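Losine 売り場ことば集

スーパー、個人商店、ドラッグストア、売店、直売所など、品物を並べて売る場所で働く人たちが、ふだん何気なく口にしている言葉を集めた小さな語彙データです。辞書に載っている業界用語ももちろん入っていますが、作っている側として思い入れがあるのは、むしろ「うちの店ではこう言う」という、隣の町に行くともう通じないような言い方のほうです。前出し、先入れ先出し、エンド、島、平台、ひな壇、さらし、寝かせ、顔出し、つめつめ、歯抜け……。読んでいるだけで朝の品出しの時間を思い出す、という感想をいただいたことがあり、作っていてよかったなあとしみじみ思いました。

このREADMEは、はじめて触る方にも、昔の版から使ってくださっている方にも読んでもらうつもりで書いています。少し長いのですが、急いでいる方は「中身」と「ファイルの構成」と「利用条件」だけ読んでいただければ、とりあえず使い始められます。残りはお茶でも飲みながらどうぞ。

中身

見出し語は全部で2451件あります。そのうち用例がついているのは653件で、残りは語形と意味、分類だけです。用例の割合が低いことは前からずっと気にしているのですが、あとで書くように、用例は書いた本人の承諾が取れたものしか載せない方針なので、増えるのがゆっくりです。どうか気長に見守ってください。

分類タグは17種類で、一つの見出し語に複数つくことがあります。使われている地域の欄には都道府県名を入れていて、いま42の都道府県から少なくとも一語は届いています。残りの五県については、言葉がないわけは当然なくて、単に私たちの声が届いていないだけです。心当たりのある方、一語でも結構ですのでお寄せいただけるととてもうれしいです。

ファイルの構成

losine_main.tsv
　本体です。見出し語、読み、意味、分類、地域、業態、備考の順に並んだタブ区切りのテキストで、文字コードはUTF-8、改行はLFです。表計算ソフトで開くと、読みの欄が勝手に変換されてしまうことがあります。「1-2」のような棚番号の言い方が日付になってしまうのが定番の事故で、これで一度、備考欄を派手に壊しました。開くときは全部の列を文字列として読み込んでください。

losine_examples.tsv
　用例のファイルです。本体とは見出し語IDでつながっています。一つの語に用例が二つ以上ついていることもあるので、一対一の対応を期待して結合すると行が増えます。

tags.txt
　分類タグの一覧と、それぞれの短い説明です。

notes/
　採録の相談をしたときのメモを、個人や店がわからない形に書き直して置いてあります。整理はあまりできていませんが、ある語をなぜ二つに分けたのか、なぜ一つにまとめたのか、といった事情はたいていここに残っています。

CHANGES.txt
　更新の記録です。

記録の見本

本体の一行はこんなふうになっています。タブは見やすいように縦棒に置き換えました。

前出し｜まえだし｜奥に残った商品を棚の手前まで引き出して並べ直すこと｜作業・陳列｜全国｜全業態｜「前進立体」の簡略な形として教える店もある
歯抜け｜はぬけ｜列の途中が売れて、ぽつぽつと隙間の空いた状態｜状態｜全国｜全業態｜「虫食い」とも
さらし｜さらし｜箱から出した品をそのまま台に広げて売ること｜陳列｜地域欄参照｜直売所・青果｜別の意味で使う地域あり、IDの枝番を見ること
顔出し｜かおだし｜商品の正面をお客さんのほうへ向け直すこと｜作業｜全国｜全業態｜「顔合わせ」「面向け」と併用
おじぎ｜おじぎ｜品物が前に傾いてしまっている状態｜状態｜地域欄参照｜菓子・日用品｜ほとんど話し言葉

備考欄は、機械で処理することをあまり考えずに書いてあります。人が読んで面白いように、と思って書いているうちに、だんだん長くなってしまいました。自然言語処理の実験などに使われる方は、備考欄は落としてしまって構いません。読みものとして使われる方は、ぜひ備考欄から先に読んでください。

分類タグについて

タグは「作業」「陳列」「什器」「状態」「数え方」「値段」「発注」「返品」「掃除」「天気」「客あしらい」「休憩」「隠語」「挨拶」「機械」「紙もの」「その他」です。「天気」というのは、雨の日にだけやる並べ替えや、雪の朝にだけ使う言い方のためのタグで、はじめは冗談半分で作ったものでした。ところが開けてみると雪国の方々からたくさん届いて、いまでは読んでいていちばん楽しいタグになっています。

「隠語」はいちばん悩むタグです。お手洗いや食事の休憩をお客さんの前で伝えるための言い方は、どの店にもたいていあって、届いた数もかなりのものです。ただ、万引きへの対応など防犯に関わる合言葉は、届いても採録していません。言葉としてはとても興味深いのですが、いまも現場で使われているものを公開してしまっては困る人が出ます。閉店した店のものであっても、同じ系列で生きている可能性があるので見送っています。

什器の言葉

什器まわりの語は、人によって指しているものがずれやすいところです。たとえば「棚板」と「段」と「シェルフ」を同じ意味で使う店もあれば、板そのものは棚板、板の上の空間は段、と厳密に分ける店もあります。棚のいちばん下の張り出した部分に至っては、「ベース」「地べた」「下駄」「足元」「台輪」と本当にさまざまで、しかも「台輪」と「ベース」は別の部材だと教わった方と、同じだと教わった方の両方がいらっしゃいます。どちらの説明も備考に残し、見出しは分けました。

棚の前の縁も悩ましくて、値札を差す細長い部品を「プライスレール」と呼ぶ方が多い一方、「値札受け」「カードレール」「くち」「はなさき」などの形も届いています。「くち」は漢字をあてるなら口だろうと思うのですが、投稿してくださった方は「縁」と書いてくちと読ませていました。こういうときは、書かれた形をそのまま残し、異表記としてもう一方をつけています。

奥の板に小さな穴がたくさん開いているものは「有孔パネル」「パンチング」「穴あき」、フックを掛けて使うことから「掛け板」とも言います。筒型の容器のお菓子を横にして積む置き方には「寝かせ」「たわら」「丸太」という三つの言い方が届いていて、「たわら」は米どころに多いのではないかと期待して地図に点を打ってみたところ、見事にばらばらでした。立てて置くほうは「立ち」「棒立ち」。棒立ちという響きが私は好きです。
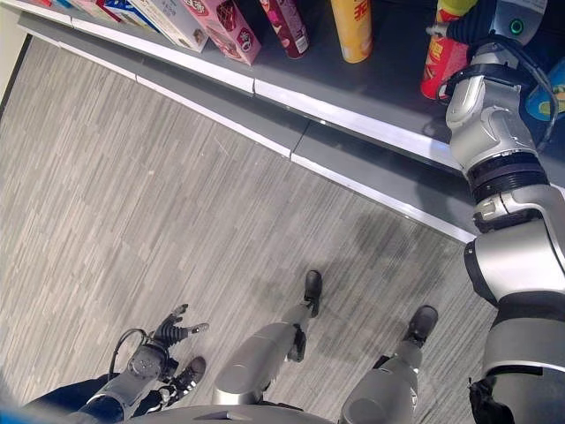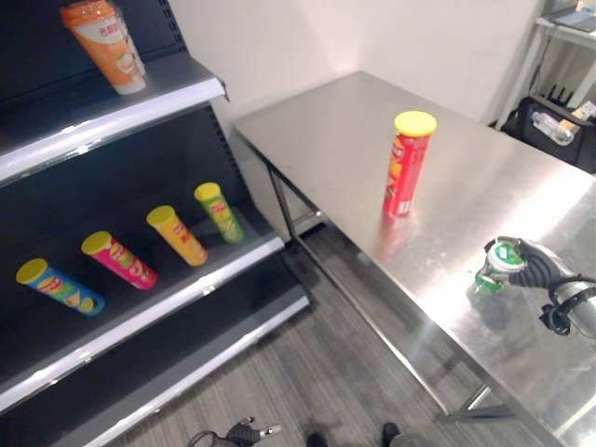
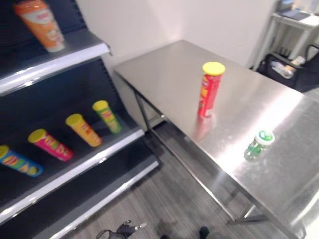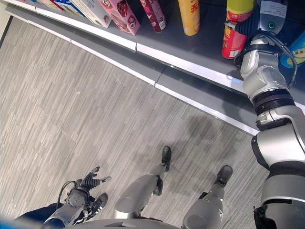 参考写真：灰色の陳列棚、四点とも。前の縁は白っぽい色。三点目の中段が「寝かせ」、上段が「立ち」の置き方。

什器の語を引くときは、意味の欄だけで判断せずに、業態の欄もいっしょに見てください。同じ「島」でも、スーパーでは通路の中に独立して置いた売り場のことを指し、衣料品の店ではハンガー什器のひとかたまりを指し、ある売店では単に「レジから離れた一角」のことでした。見出し語は同じで、枝番を振って別の記録にしてあります。枝番は届いた順につけたもので、よく使われる順ではありません。

集め方

はじまりは、ある個人商店の休憩室にあったノートです。新しく入った人のために先輩たちが書き足していった言葉の一覧で、閉店のときに譲り受け、写しを取って打ち込みました。これがもとの小さな一覧で、当時はJarnusという名前をつけていました。ノートの罫線の隅に、棚の絵や「ここは必ず拭く！」という走り書きがあって、打ち込みながらずいぶん和んだものです。データにはそうした絵は入っていませんが、走り書きの一部は備考に残っています。

その後、知り合いの知り合いをたどって各地の店で働く方、働いていた方に声をかけ、はがき、電子メール、電話の聞き書きの三つの方法で言葉を寄せてもらいました。はがきを使ったのは、年配の方にはそのほうが書きやすいだろうと考えたからなのですが、届いてみると若い方のはがきもかなり多く、しかも絵つきのものが目立ちました。電話の聞き書きは、仕事の終わった夜八時ごろにお願いすることが多く、言葉の話が始まるまでにその日の売れ行きの話をひととおり伺うのがお決まりでした。

寄せられた語は、まず表記をそろえ、次に意味の近いものを並べて見比べ、同じ語とみなすか別の語とみなすかを決めます。この見比べは毎週木曜日の夜にやっています。迷ったら分ける、というのを原則にしているので、全体としてはやや分けすぎの傾向があると思います。まとめるのは使う方の側でもできますが、一度まとめてしまったものをほどくのは本当に大変なのです（一度やりました。二度とやりたくありません）。

前処理と道具

表記の統一にはFloserという自作のスクリプトを使っています。やっていることは単純で、全角と半角の統一、長音記号のゆれの整理、送りがなの候補の提示くらいです。長音記号は、ハイフンや漢数字の一で打たれているものが思いのほか多く、はじめのうちは手で直していたのですが、さすがに目が疲れて道具にしました。送りがなについては、Floserは候補を出すだけで書き換えません。「前出し」と「前だし」と「まえ出し」のどれを見出しにするかは人が決めて、ほかは異表記に入れています。

手元で引くための簡単な検索画面として、Gezerというものも置いてあります。本体のTSVを読み込ませると、読みの前方一致と、意味の欄の部分一致で探せます。後方一致がほしいという声は以前からいただいていて、「〜出し」「〜抜け」「〜寄せ」のような言葉を並べて眺めたい気持ちはとてもよくわかるので、そのうち入れます。そのうち、と書いてからもう何度か版を重ねてしまいましたが、忘れてはいません。

Gezerの起動は、配布物を展開した場所で次のようにしてください。

python gezer.py losine_main.tsv

用例もいっしょに見たいときは、後ろに用例ファイルをつけます。

python gezer.py losine_main.tsv losine_examples.tsv

ファイル名の順番を逆にすると、エラーも出さずに妙な表示になります。直そうと思っています。

使いみち

想像していたよりもいろいろな方が使ってくださっています。うかがった中では、新人さん向けの手引きを作るときに、自分の店の言い方とほかの店の言い方を並べて載せた、というお話がありました。店を移ってきた人が言葉の違いで戸惑うことは多いらしく、対応表のようなものがあるだけで最初の一週間がずいぶん楽になるのだそうです。日本語を勉強しながら売り場で働いている方のために、読みがなと短い説明を抜き出して単語帳にしたという方もいました。これは本当にありがたくて、その方の指摘をきっかけに、意味の欄の文を全部見直して、できるだけ短く、二重否定を使わないように書き直しています。

小説や台本を書く方が、登場人物に自然な話し方をさせるために引く、という使い方もあるようです。その場合は地域と業態の欄をよく見てください。北の港町の魚売り場の人が、内陸の直売所でしか使わない言い方をすると、知っている人は「おや」と思います。

あまり向いていない使い方も書いておきます。

語の頻度を調べること。寄せられた回数を数えていないので、よく使う言葉なのか、一軒の店だけの言葉なのか、このデータからはわかりません。

方言の分布図を描くこと。地域の欄は「少なくともそこで使っていた人がいる」という意味しか持ちません。空欄は調べていないだけのことがほとんどです。

いまの正式な業界用語を確かめること。会社の規程や什器の発注に使う名前は、それぞれの会社の資料を見てください。「下駄を二本ください」と注文して別のものが届いても、私たちには責任が取れません。

偏りについて

正直に書いておくと、かなり偏っています。食品を扱う店の言葉が多く、衣料品や書籍、家電は手薄です。書籍の売り場には独特の豊かな言葉があると聞いているのですが、つてがなくて、なかなか集まりません。

年代にも偏りがあります。長く働いた方ほどたくさん寄せてくださるので、どうしても昔からの言い方が厚くなります。手打ちのレジや、紙の値札に判子を押していたころの言葉は充実しているのに、携帯端末で在庫を見るようになってからの言葉は少ししかありません。端末を「ピッ」と呼ぶ店、「ハンディ」と呼ぶ店、「鉄砲」と呼ぶ店があるところまではわかっています。

それから、採録を担当している私たち自身の耳の偏りもあります。響きの面白い言葉はつい拾ってしまい、あたりまえすぎる言葉は見落とします。「レジ」という見出し語が長いこと抜けていたのは、その最たるものでした。投稿で指摘されて、あわてて入れました。

個人と店への配慮

用例には、人の名前、店の名前、商品名を載せていません。もとの文に入っていたものは、意味の変わらない範囲で一般的な語に置き換えています。商品名を置き換えるとどうしても味が落ちる用例があって、惜しいなあと思いながらやっているのですが、ここは例外を作らないことにしました。

特定のお客さんを指すあだ名は、たくさん届きますが、一つも採録していません。親しみのこもったものも多いとは思います。それでも、ご本人が読んだらどう感じるかと考えると、載せる気にはなれませんでした。

ご自分の投稿を取り下げたくなったときは、いつでも連絡してください。理由は伺いません。次の版から外し、用例だけを外して見出し語は残す、ということもできます。

利用条件

本体と用例は、出典として「Losine 売り場ことば集」と書いていただければ、営利、非営利を問わず自由に使えます。改変も再配布も構いません。改変したときは、どこを変えたかがわかるように一言添えてください。FloserとGezerも同じ条件です。notesの中のメモだけは、読むのはご自由に、まとめて転載するのはご遠慮ください、という扱いにしています。聞き書きのときに「これくらいなら載せていいよ」と言っていただいた範囲で書いているためです。

店内研修の配布物に使う場合など、出典を書く場所がないときは、書かなくても結構です。お知らせいただけると励みになります。

言葉の寄せ方

必要なのは、言葉、読み、どういうときに使うか、の三つだけです。地域と業態もわかれば助かりますが、なくても受けつけています。もう使っていない、昔の店の言い方も大歓迎です。一語だけでも、うろ覚えでも構いません。「たしかこんなふうに言っていた」という投稿から始まって、同じ店で働いていた別の方の投稿で形が固まったこともあります。

用例をつけてくださるときは、できれば実際に口にする形で書いてください。「エンドに陳列する」よりも「これエンド出しといて」のほうが、助詞の落ち方や語尾までわかって、とても助かります。アクセントも書ける方は、高く読むところに上線をつけるか、似た調子の言葉を一つ教えてください（「平台は、時代と同じ調子」というように）。

すでに載っている語と意味が同じでも、遠慮なく送ってください。地域の欄が一つ増えるだけでも、こちらは木曜の夜に大喜びしています。

よくいただく質問

表計算ソフトで開くと文字が化けます。
　UTF-8として読み込む設定にしてください。BOMはつけていません。

用例だけほしいのですが。
　losine_examples.tsvだけで使えます。見出し語の文字列も用例側に入れてあります。

自分の店の言い方と意味が違います。
　どちらも正しいのだと思います。ぜひ枝番を増やさせてください。

英語の訳はつきますか。
　一部の什器の語について試してみたのですが、訳語のほうにも店ごとの違いがあるらしく、途中で止まっています。手伝ってくださる方がいれば再開したいです。

音声はありますか。
　公開しているものはありません。電話の聞き書きは、その場でメモを取っただけで、録音していません。

これからの予定

次の版は二月に出すつもりでいます。「数え方」のタグを見直して、箱、ケース、甲、ボール、合わせ、といった単位の語に、お互いの関係がわかる欄をつける予定です。一ボールがいくつ入りかは品物によって違うので、数は入れずに「ケースより小さい」「箱と同じ意味で使うことがある」のように文で書くことになりそうです。

あわせて、「天気」のタグの中にある雪の朝の言葉を、少しまとめて読めるようにしたいと思っています。入口のマットを二重に敷くこと、傘立てを内側に入れること、配送が遅れて朝の棚が空いているのを前出しでなんとか見られるようにすること。それぞれにちゃんと名前があって、その名前がまた土地ごとに違います。

既知の不具合

・Gezerで濁点つきの一文字だけを入力すると、検索結果が空になることがあります。
・losine_main.tsvの業態欄に「売店」と「賣店」が混ざっています。後者はもとのはがきの表記で、残すかどうか相談中です。
・「さらし」の枝番が一つ飛んでいます。取り下げのあった記録の跡なので、詰めずにそのままにしてあります。
・tags.txtの「紙もの」の説明が途中で切れています。書いた本人が何を続けるつもりだったか思い出せず、次の版で書き直します。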